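The Table on Madia Street
Reading time: 2 min
Print | E-mail

She laid the table before she unpacked anything else. The boxes from the old apartment stood in the hall, 53 of them by the mover's sheet, and the one marked PLATES was on top.

The plates had come from Żak, the shop under the railroad bridge that sold everything by color. Her mother bought one at a time, on paydays, and never the same color twice. It had taken most of a year. Then she carried them about 2000 miles in a suitcase, wrapped in sweaters, and put them on a shelf where the children could reach.

The daughter set three in a row and put the green cutting board in front. It was stained. She had scrubbed it the night before she left Drurkon and it had stayed stained.

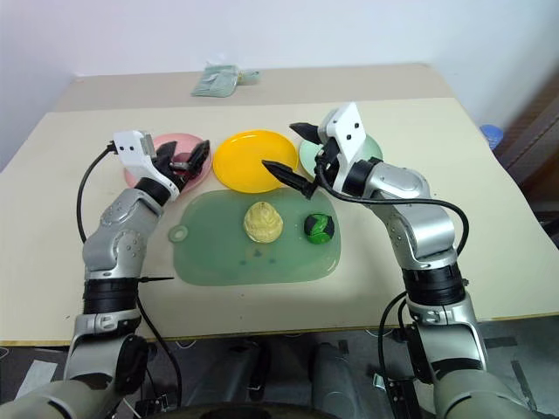 The bun on the green board, and the plates behind it.

Her mother had made buns like that in July, when it was too hot to cook and she cooked anyway. She twisted the top shut with her thumb and two fingers. The daughter could do the twist now, but slowly, and she always had dough left over.

At four the phone rang. It was her brother, calling from Elar.

"Did you find the orange one?" he asked.

"It's here."

"Not broken?"

"No."

He was quiet for a bit. The orange plate had been his. He ate everything off it until he was eleven — soup too, which didn't work — and when he left home he forgot to take it.

"Put something on it," he said.

She looked around the kitchen. There was a pear.
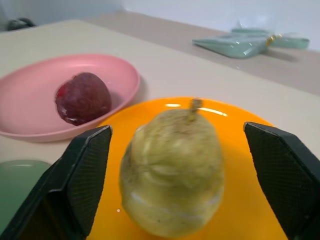 "All right," she said. "I put a pear on it."

"What kind?"

"I don't know. A green one. Kind of yellow."

"She would have cut it up," he said.

"I know she would."

He said the train was late and he might not get in before nine. She said that was fine, she had the beds to make. After they hung up she went into the hall and looked for the box with the sheets.

Print | E-mail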